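Call for Participants: Closed Briefing Series on Detention Monitoring and Consular Access
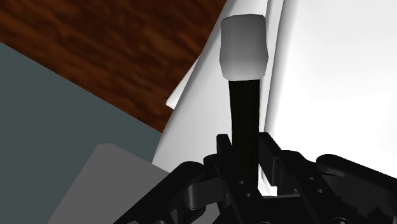
The Trundach Institute, Brussels, is seeking participants for a briefing series on the monitoring of detention conditions in states where independent observers are refused entry. The series consists of 3 sessions, each limited to 70 participants. Sessions are held in English – no interpretation is provided.

Scope

The series covers documentation standards for testimony taken outside the country of detention, consular access for dual nationals, and the use of such material in European Parliament resolutions and national sanctions listings. Asylum procedure is outside the scope.

Speakers

Kumudini Sheikh (chair), Maarten Desmet and Kedir Shiferaw. Each speaker presents for 25 minutes. The remaining time is reserved for questions submitted in writing.

Who may apply

Applicants should have at least two years of work in human rights law, diplomatic service, parliamentary research or journalism. Doctoral students may apply with a letter from their supervisor. Staff of embassies accredited in Brussels are admitted as observers and do not take part in the working groups.

Conditions

Participation is free of charge. Travel and lodging are not reimbursed. Remarks may be used afterward but may not be attributed to a speaker or participant. Recording is not permitted.

How to apply

Send a resume (two pages maximum) and a statement of 300 words on your current work to Hilde Mertens, Program Office, quoting reference 1081. Applications must be received by August 8, 2018. Incomplete files are not processed. Applicants who attended the June session must apply again – places are not carried over.

Questions on eligibility: Joris Van Acker, extension 79.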